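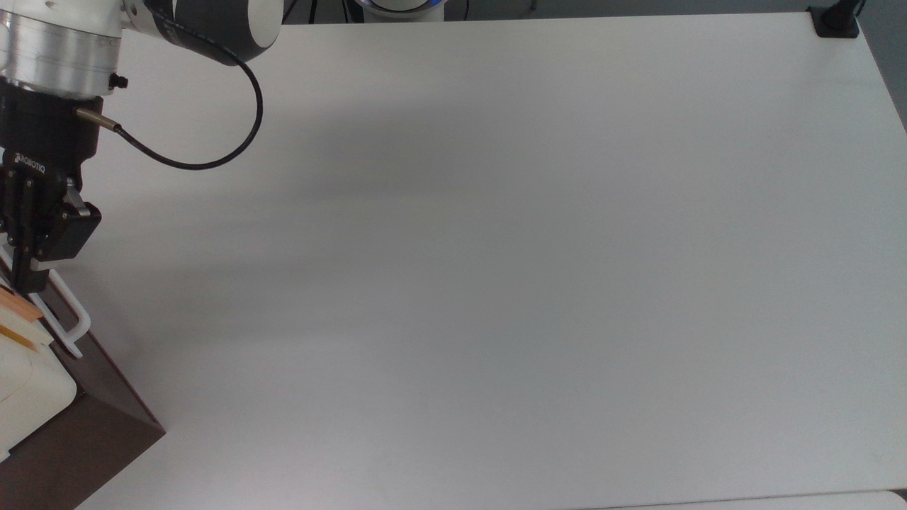
Derese list member wrote:

> Has anyone been out to the Penside lately? We'll be driving through in October with my in-laws and I keep reading that the catfish place closed and the breakfast counter took over the whole building. Is the pie still worth the detour? And do they still do the smothered pork chop? My father-in-law has been talking about that pork chop since we got married. Also, is it cash only? I saw 3,886 reviews on one of those sites and gave up after the first page because half of them were about the parking.

Okay, I can answer most of this, because we stopped there twice last month (once on the way down to Clornilier and once on the way back, which tells you how the first visit went!).

The catfish place did close, but the Penside kept the fryers and, as far as I could tell, the recipe. Same cornmeal crust, same little paper cup of green tomato relish. They only fry fish after 4:00 though, so if you roll in for lunch you'll be looking at the breakfast and sandwich menu plus whatever is on the steam table. The first time we got there at 2 and I had to make do with a patty melt, and I was prepared to sulk, but it was a very good patty melt - rye bread, onions cooked way down, plenty of butter.

The pork chop is still on. It comes with rice now unless you ask for mashed potatoes, so tell your father-in-law to ask. The gravy is a little thinner than I remember and has more black pepper in it. My husband liked it better that way and I didn't, so you'll have to break the tie. Get the butter beans on the side. Skip the slaw, it's mostly sugar.

Now the pie. Yes, worth the detour. The coconut was gone both times, so call ahead and have them hold some slices if that's what you're after. I had the buttermilk and then the buttermilk again. The crust is lard, in case anybody in your group doesn't eat pork (not that the chop crowd will mind). The chocolate was fine, a bit stiff, like it had been in the cooler overnight.

They take cards now. There's a little sign by the register that says 2 dollars extra for cards on anything under ten, so bring small bills if you only want coffee and a slice.

As for the parking, it really is bad. The gravel lot behind the building is easier than the front, and you can get to it from the feed store side. Don't try to turn left out of the front at supper time.

One more thing - if you have room in the car, stop in Stiro on your way home. It's a town of maybe 3,000 people (the sign says 2,000, but that sign has been up since I was a kid) and the gas station there sells boiled peanuts and a pimento cheese that I would happily eat with a spoon. I bought two tubs and should have bought four. They close the kitchen side early, so get there before 5:00.

Let us know how the pork chop goes over! And if anyone on the list has had the Penside's chicken and dumplings, please write in. I keep meaning to order it and then the fish comes out of the kitchen on somebody else's tray and that's the end of that.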